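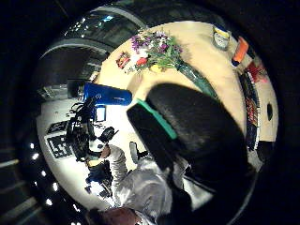
Fig. 1. Round table, part way through section 4. Flowers down, small items still out.

4. Clearing and setting the round table

Applies to the Hukberg round top, beige. For the long tables see section 5, different method.

Read the whole section first. It's short. Takes one person 20 minutes, two people less if they don't chat.

You need
- soft cloth, damp
- second cloth, dry
- one shallow tray for small items
- vase, rinsed
- scissors for the stems
- gloves if the stems are thorny or you have a cut hand

4.1 Before you start

1. Check the table isn't booked. Sheet is on the Sumska room door.
2. Put the tray on a chair next to you. Not on the table, you'll only have to move it.
3. Lock the feet. Push down on the rim, both sides. Any wobble, turn the foot screw under the low side until it stops.

CAUTION: don't lean on the rim to reach the middle. Walk round.

4.2 Flowers first

1. Lift the bouquet from low down, where the stems are held together. Never by the blooms.
2. Lay it flat in the middle of the table while you sort the vase. Heads all one way.
3. Small flowers near the base of the blooms get crushed easily. Reds and yellows tucked in among the green are the ones people miss. Tease them out with a finger.
4. Trim stems on a slant, over the bin.
5. Water to 2 cm under the neck. Less if the vase is narrow.
6. Stand the vase on the windowsill until 4.5.

Note: artificial flowers, skip 4 and 5. Shake the dust off outside.

4.3 Glass and bottles

1. Jars next. Both hands, one under the base. Lids get left loose so don't pick up by the lid.
2. Anything lying on its side, stand it up before you move it. Check the cap.
3. Tall bottles and cylinders to the back of the tray, short ones in front.
4. Glass goes on the shelf straight away, it doesn't travel on the tray with the rest.

CAUTION: round things roll. On this table they roll towards the rim and off. If you have to put one down, put it against something.

4.4 Cards, boxes and packets

1. Gather small cards and boxes into one pile. Largest at the bottom.
2. Packets near the edge get cleared before the ones in the middle. Work inwards.
3. Patterned boxes look alike from the side. Turn them face up and check before stacking or you'll be splitting the pile again later.
4. Half-empty packets: fold the top over twice and clip.
5. Anything you can't place goes in the tray marked Sadowski. Don't guess. Zuzanna Zalewska sorts that tray.

Note: if a box is stuck to the table top, dont pull. Damp cloth over it, wait, lift.

4.5 Wipe and set

1. Damp cloth, middle to rim, in circles.
2. Dry cloth straight after. Water left standing marks the finish.
3. Go round the rim seperately, underside as well. Crumbs and tape ends collect there.
4. Dark spots: damp cloth first, then a drop of washing-up liquid. If it still won't shift leave it and write it on the sheet. No scourers, no bleach.
5. Vase back, dead centre. Turn it so the fullest side faces the door.
6. Jars and bottles in a loose group behind the vase. Cards in front, face up.
7. Leave a hand's width clear all the way round the edge.

CAUTION: load limit for the top is 21 kg spread evenly. Less on one side. Don't sit on it.

4.6 If something goes wrong

Top tips when loaded: foot not locked, back to 4.1 step 3.
Vase leaks: out with it, dry the table at once, spare vase in the Skutance cupboard, second shelf.
Broken glass: everyone back, dustpan not hands, wrap it in newspaper, then bin.
Cloth leaves streaks: too much liquid. Rinse, wring, go again.
Rim strip lifting: stop using the table, tell Maarja Hunt.

4.7 Afterwards

1. Empty the tray. Really empty it.
2. Rinse both cloths and hang them over the rail.
3. Initial the sheet.

Spare foot screws are with Weronika Lis. Ask for the Hukberg ones, the others look the same and don't fit.

Section revised May 14, 2023, Bảo Tô. Load limit and 4.3 changed, rest as before. Go on to section 5.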